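Sewing and Mending Board > Alterations and Repairs > Saving a ribbed denim thing with a basketball on it

Thread started by hemline_hatty
Replies: 11

hemline_hatty wrote:
I have been handed a bag of children's clothes to sort through for the school swap table and most of it is straightforward. One piece is giving me trouble. It is a blue ribbed fabric, more like needlecord than ordinary denim but sold to the previous owner as denim, and it has a basketball motif on it. The topstitching is a golden brown. It has faded in patches and I would like to take it in along the long edge without making a mess of the motif.

Questions are: do I unpick the old topstitching or sew inside it, and what thread would you use? I have a Cropper machine, the basic one, and a box of mixed needles.

oldbobbin wrote:
Sew inside it and leave the original line alone. Unpicking on faded cloth leaves a dark stripe where the thread has been sitting, and you will never get rid of that.

tackandpress wrote:
I disagree with oldbobbin. If you sew inside the old line you end up with two rows of stitching and it looks like a repair. Unpick, press, resew on the same holes. A dark stripe is hidden if the new thread goes back over it.

oldbobbin wrote:
It goes back over it if you are not taking the thing in. She is taking it in, so the line moves. The old holes will be left out in the open or folded under, depending which way she goes.

hemline_hatty wrote:
It would move by about a centimetre. I should have said that at the start.

quilt_or_quit wrote:
Can you put up a photo? Ribbed cloth varies a lot. Some of it frays as soon as you look at it. Also we can't tell how near the motif is to the stitching.

hemline_hatty wrote:
Photo is below. It is a bit soft on the left side but you can see the rib, the stitching and part of the ball. 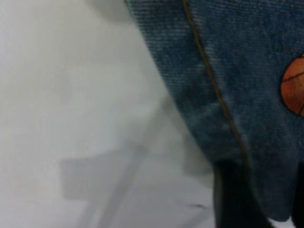

Page last changed: 15 September 2026

quilt_or_quit wrote:
Thanks. That rib is very fine and it runs at a slant there. I would call it needlecord. The colour is more uneven than I expected, quite grey in places and navy lower down, though some of the navy could just be shadow. There is a fair strip of cloth outside the stitching as well, so you have something to work with.

Is the ball sewn on or printed? I can't tell from that.

hemline_hatty wrote:
Printed, I think, but it has a slightly raised feel so I am not certain. I have not tried picking at the edge.

tackandpress wrote:
Don't pick at it. Turn it over. If you can see stitches on the back then it is a patch. If there is nothing on the back it is either printed or ironed on, and in both cases you keep the iron off it. Press from the wrong side with a cloth in between.

oldbobbin wrote:
Agreed on the iron. I put a hot iron straight on to a transfer once and it came off on the soleplate. It took me an evening to clean.

On thread, that brownish orange is close to what is sold as jeans gold. Hornex do one that I have used. Take the garment with you and hold it against the reel in daylight. Old thread fades along with the cloth, so the new reel may look too bright. I usually buy one shade duller than I think I need.

cordwainer_not wrote:
A 100 needle is what I would put in for topstitching thread. A finer one will shred it. Ordinary thread in the bobbin, and lengthen the stitch. The basic Cropper does not like thick thread underneath. Mine jams every time – I gave up trying.

tackandpress wrote:
100 is heavy for needlecord. It will leave visible holes, and they show more on a rib than on plain denim. I would use a 90 and run two strands of normal thread through it together. You get nearly the same look.

cordwainer_not wrote:
Two strands on a machine with one spool pin is a nuisance. It can be done with the second reel in a mug behind the machine, but the tension wanders. I have sewn cord with a 100 for years and have had no complaints about holes.

quilt_or_quit wrote:
Try both on a scrap. If there is no scrap, use the inside of a hem or a seam allowance. Sew with the nap and not against it, otherwise the top layer creeps. A walking foot helps. I got mine from Trolow and it fits most machines with a low shank. Check yours first.

hemline_hatty wrote:
I have turned it over and there are no stitches behind the ball, so I will treat it as printed or ironed on. Also tested on the hem allowance. The 100 did leave holes but they closed up a bit after I scratched them with a fingernail. The 90 with two strands looked neater but broke twice.

I am going to leave the original stitching where it is and take the centimetre from outside it, so the strip at the edge gets narrower. That way nothing gets unpicked and I stay well away from the ball.

oldbobbin wrote:
That is what I would do. Tack it by hand first. Pins make ribbed cloth shift.

tackandpress wrote:
Fair enough. I still think it would look better unpicked, but for a swap table it is fine.

stitchwitchery wrote:
Coming in on the fading. Has anyone used the Vikik dye for this? I have a skirt in a similar state and was wondering about overdyeing the whole thing navy.

cordwainer_not wrote:
It will dye the ball as well if you have one. On a plain skirt it should be fine. Cotton takes it, polyester thread doesn't, so your topstitching will probably stay the colour it is now.

stitchwitchery wrote:
No ball on mine. I will start a separate thread when I have bought the dye.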